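Pinces à deux doigts : Ranon ou Jimar ?

jimar_et_moi
Salut ! Je compare deux jeux de doigts sur notre poste à deux bras, avec des donuts à prendre et à poser sur l'assiette.
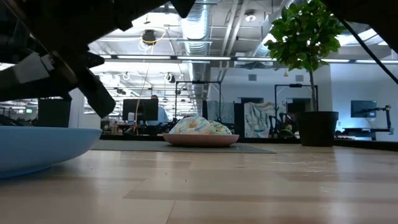
Les Ranon serrent fort, les Jimar pardonnent plus - enfin, je trouve.

Prapai Thepsuriya
Pas d'accord, tout dépend de la caméra de poignet. Tu vois quoi, doigts fermés ?

jimar_et_moi
Ceci : 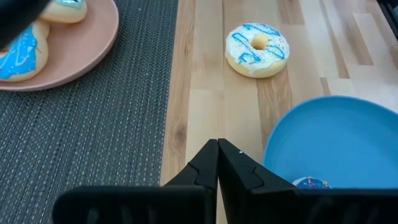
Vue poignet, doigts joints, donut sur le bois

Et de côté, la fixe :

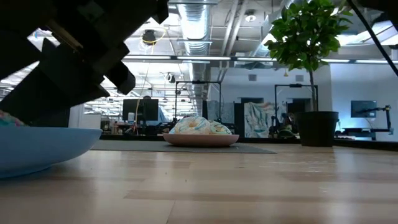 Caméra fixe, assiette rose sur le tapis gris

gnaidu
Moi je garderais la fixe ! La pince y passe devant le fond, mais on juge mieux la hauteur.

jimar_et_moi
Mouais, pour la hauteur je préfère la vue du dessus. 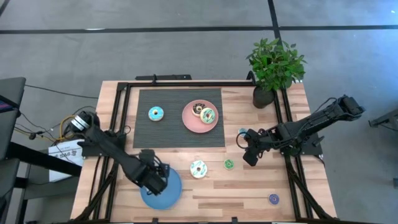
Bref, 138 essais avec les Ranon, presque 2 000 avec les Jimar, donc comparaison bancale, je sais.

Prapai Thepsuriya
Refais-en autant avec les Ranon et on en reparle.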